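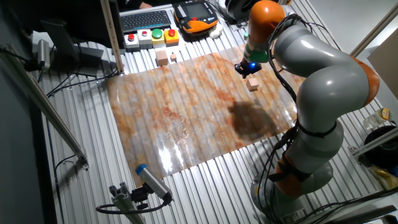
Comparing two grippers on a patterned mat

The procedure compares two grippers on the same arm, with the same pick and the same background. It assumes the arm is calibrated and the camera is already registered to the table.

1. Lay the printed mat flat on the slats. Small wrinkles are acceptable, but glare matters. Note where the overhead light reflects off the surface and keep pick positions out of that area for the first pass.

2. Park the spare blocks along the upper edge, beyond the mat. Only the small wooden cube stays in the test area.

3. Fit the first gripper and enter its mass and tool center point on the pendant. Do not reuse the values from the previous tool, even if the two look close.

4. Teach a hover pose directly over the cube, with the fingers open, and save it. Check the cables in this pose and again at the far corner of the mat. If a strap pulls tight at either one, move it before going on.

5. Run 40 picks at low speed. Between picks, move the cube to the next position on the list. Include positions near the dark blotch — edge detection on the Lerden controller tends to behave differently there.

6. Log each pick as held, slipped or missed. A pick counts as held if the cube stays in the fingers for 12 seconds after the lift.

7. Swap grippers, repeat from step 3, and use the same position list in the same order.

If the cube is found but the fingers close to one side of it, the tool center point is wrong. If it is not found at all, raise the camera exposure time to 400 microseconds and repeat that position before logging a miss.

Mathis Collet keeps the position list and the log template in the Plemgate folder. Changes to either go through Remedios Pangilinan.

Last revised 17th May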